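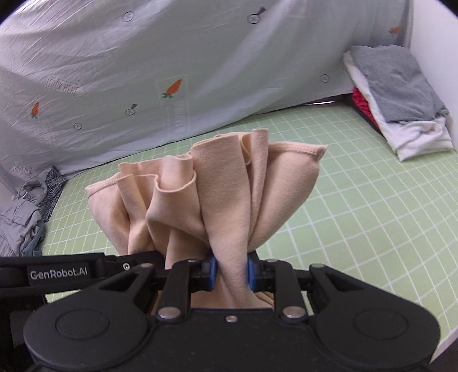 The Sternach Clothing Service folds every long-sleeved garment to one pattern before it is shelved or sent out. This page sets out that pattern for staff and placement students at the Sternach and Sengar sites. It begins with how a garment is picked up, as most poor folds start at that point. A single pinch low in the cloth sends the fabric upward and outward in deep, irregular pleats, as the beige piece has done above the green mat, and the two stitched hems then stand well apart with creased material between them. Cloth held in this way has to be opened out fully before any folding is attempted. The hems are the best place to begin, since they keep their line when the rest of the fabric does not.

Last revised 13 Feb 2018. Replaces the Folding section of the Gridudum Handbook, page 79.

## Scope

The procedure applies to plain long-sleeved tops, pajama tops, light sweatshirts and children's long-sleeved shirts. It does not apply to garments with a full front opening, to coats, or to knitwear marked for hanging. Those items are covered on the Clistier shelf cards, which are kept at the end of each aisle.

Garments that arrive with a repair tag are not to be folded. Place them in the repair tray with the tag facing up.

## Preparing the surface

Use a flat surface large enough for the garment to lie with both sleeves extended. A mat printed with a grid is preferred. The lines give a straight reference for the hem and the side folds, and a crooked fold is noticed sooner against them than on a plain table.

1. Clear the mat of tags, pins and pens.
2. Wipe the mat with a dry cloth. If it has been washed, allow it to dry completely.
3. Set the mat so that one row of lines runs parallel to the front edge of the table.
4. Stand centered at the front edge. Folding from a corner of the table tends to produce a slanted hem.

Garments must be fully dry. Check the underarms, cuffs and neckline by hand, as these areas hold moisture longest. An item that is damp at any seam goes back to the drying rack, and the rest of the load is checked before folding continues.

## Opening out a bunched garment

Do not shake a bunched garment hard over the mat. Shaking pulls at the seams and often leaves one sleeve turned in on itself.

1. Lay the garment down and release it.
2. Find any stitched hem. Hold it lightly with one hand at each end.
3. Lift the hem a short way and lower it again so that the cloth behind it falls flat.
4. Identify the hem. A bottom hem runs the full width of the body. A cuff is much shorter and closes into a ring.
5. If the hem is a cuff, follow the sleeve up to the shoulder seam and continue from there to the body.
6. Place the bottom hem nearest you and draw the shoulders away from you until the body lies open.

Curled edges should be turned back with the fingertips before the cloth is smoothed. An edge smoothed while curled will crease, and the crease will show through the finished fold.

## Laying the garment flat

The garment is laid face down, with any print or lettering against the mat. When both sides are plain, turn back the neckline and look for the sewn label. The side that carries the label is the back, and it should be facing up.

Align the two shoulders with the same grid line. The upper edge may dip a little in the middle, and this need not be corrected. Extend each sleeve outward. Run one hand along the curved seam where the sleeve joins the body, from the shoulder down to the underarm, and press out any cloth that has gathered there. Work outward from the center of the body. Stroking inward moves the wrinkles toward the middle, where they are hardest to remove.
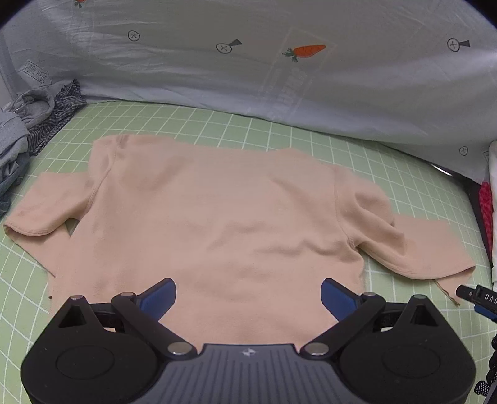

Should every wrinkle be removed before the first fold is made?

Only those that cross a fold line need to be removed. Light wrinkles elsewhere on the body may be left, provided the cloth is flat to the touch and no part of it is doubled.

Before folding, look over the garment once more for the following points:

- **Underarms.** Wrinkles on the body commonly gather toward one underarm. In the beige garment on the mat, the deepest ones run to the right, and the fold at that underarm is pinched. Draw the sleeve gently outward and the body gently down to release it.
- **Sleeves.** A sleeve that bends back toward the body leaves a second layer of cloth beneath it. The left sleeve on the same garment does so, with a small dark gap left between it and the torso. Straighten such a sleeve along its full length.
- **Cords and threads.** Anything trailing from under the cloth must be traced to its source. Lift the sleeve or hem and look. A cord with a frayed tip, such as the thin brownish one by the right sleeve, is treated in the same way as any other. If it belongs to the garment, lay it along the body so that it will be enclosed by the fold, and report the fraying on the item card. If it does not, remove it from the mat.
- **Small items.** Dark tips or lumps at the edge of the cloth may be an object lying beneath. Raise the edge and check before pressing down.

## The fold

The standard fold has 3 stages. Make each one completely before going on to the next, and keep the hands flat.

### Stage one: the sides

1. Choose a fold line that runs from the middle of the right shoulder straight down to the bottom hem.
2. Hold the shoulder on that line with one hand and the hem with the other.
3. Bring the right side over onto the back of the garment. The sleeve will now lie across the body.
4. Turn the sleeve down at the shoulder so that it runs parallel to the new outer edge. The cuff should point toward the bottom hem.
5. Repeat on the left side, using the same distance from the neckline.

The two outer edges should follow the grid lines on the mat. If they do not, open the second side and fold it again. Correcting the first side as well is seldom necessary.

If a sleeve extends past the bottom hem, turn the cuff back up once. Do not roll it. A rolled cuff makes a hard ridge that marks the garments stacked above and below.

### Stage two: the length

1. Smooth the long rectangle from the neckline down.
2. Lift the bottom hem and bring it to just below the neckline. Leave a narrow margin so that the collar is not covered.
3. Press lightly along the new fold with the side of the hand.

Children's garments may be complete at this point. If the folded item already fits the shelf card for its size, omit the next stage.

### Stage three: the close

1. Fold the rectangle once more, bringing the lower fold up to meet the upper edge.
2. Turn the whole garment over so that the front is showing.
3. Check that neither cuff is visible at the sides.

The finished item should hold its shape when lifted with one hand underneath. If it falls open, the layers are uneven, and the usual cause is a sleeve lying diagonally. Open the item back to stage one.

## Stacking and shelving

Stack folded garments with all the rounded edges facing the same way. A stack may hold no more than 15 items. Taller stacks lean, and the lower garments take creases that have to be steamed out.

Beige, cream and white items are stacked separately from dark colors. Place a sheet of clean paper on the shelf before setting down the first item in any pale stack.

Record each completed stack on the Clistier card with the size, the color group and the number of items. Stacks intended for Sengar are marked with an S in the upper right corner of the card and placed on the lower shelf. They are not to be mixed with local stock, even when the size and color are the same.

## Garments that will not hold the fold

Very soft or stretched fabrics may slide open on the shelf. For these, complete stages one and two, then roll the item loosely from the lower fold up to the neckline. Rolled garments are stored in the open bins and are never placed on top of a flat stack.

Items returned to the folding table twice should be set aside with form 684, stating the type of garment and the stage at which the fold failed. Forms are collected at the close of each working day. Blank copies are held in the top drawer under the mat table at Sternach and beside the drying racks at Sengar.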